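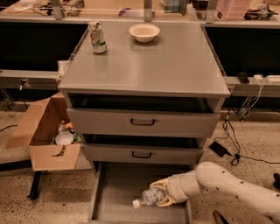
Three-drawer base cabinet in gray, with a can and a bowl on the top and the bottom drawer pulled out fully.

Visit report: Jastus cabinet works and showroom, Pletine
17 November 2020

The visit to Pletine took up most of Tuesday. The purpose was to look at the low drawer cabinets that Jastus makes for canteens, waiting rooms and small offices, and to decide whether they would suit the refit of our two break rooms on Zimirska. The Havlíček shelving we use now is open on all sides and collects dust, cups and half-used packets of sugar in equal measure. We wanted closed storage at a height where the top can still be used as a surface.

The works occupies a single-story building behind the rail yard. Reception is at the side, not the front, and the sign is easy to miss when approaching from the main road. Visitor parking is limited. Safety shoes are lent at the door in whole sizes only.

Production floor

Panels arrive cut to size and are drilled, edged and assembled in one hall. The line was running at reduced speed on the day because of a change of hinge supplier for a different product. The cabinets are built from the base up: side panels first, then the runners, then the back, then the top. Drawer boxes are made on a separate bench and are fitted last. Each batch is 20 units, and one cabinet from each batch goes to the test corner.

The test corner was the most useful part of the tour. A weighted drawer is opened and closed on a timer, and the runner is checked for side play at fixed intervals. The log sheet for the unit under test stood at 601 cycles when we came in, which means it had only recently been started. We asked for the full results of an earlier unit and were promised a copy by mail.

Noise in the hall was moderate near the drilling station and low elsewhere. Extraction was good.

Showroom

The showroom is a plain room with a speckled beige floor and a long gray counter. The cabinet we had come for stands in front of the counter. It is gray throughout, apart from black U-shaped handles, which are centered on the drawer fronts. The handles are large enough to read clearly from across the room, a point in their favor for a break room where people are usually holding something in the other hand.

The top is flat and broad, with a slight gloss. It has a raised lip along the front edge. On our site the lip would matter: spills on the present shelves go straight down the front and into whatever is below. The gloss does pick up overhead light, and under the strip lights at Zimirska the reflection may be stronger than we would like. A beverage can and a shallow white bowl near the back left most of the surface free, so there is space for a tray and a kettle on the same top.

The bottom drawer is the one to look at if storage is the question. Opened out, it shows a plain gray interior with no dividers. A small plastic water bottle can be laid flat in it. We had assumed that bottles would have to stand, and had written a minimum drawer height into our draft list for that reason. That line can be removed. Laid flat, bottles will roll unless the drawer is fairly full, so a liner or a simple cross divider should be priced as an extra.

Next to the cabinet was an open cardboard box with mixed small items in it, a small bottle and some green packaging among them. Our own break rooms produce much the same mixture. Sorting it by drawer would be simple enough: cups and bowls at the top, packets in the middle, bottles at the bottom. Labels on the fronts would be needed for the first few weeks.

Points to raise with Jastus

The sample has no visible lock. One drawer per room should be lockable, and we need to know whether a lock can be fitted to the existing front or requires a different panel.

The quoted price is 258 per unit before delivery, with a surcharge of 111 for a matching plinth. The plinth is optional, but without it the gap under the cabinet has to be cleaned by hand - the cleaning contract does not cover this at present.

Color is a smaller question. Gray is the only finish held in stock. Other finishes are made to order and would move delivery from the end of the year to February.

Next steps

Measure the wall under the window in the second break room, including the radiator pipe. Request the earlier test results again if they have not arrived. Ask for a price on dividers for the bottom drawers, both rooms.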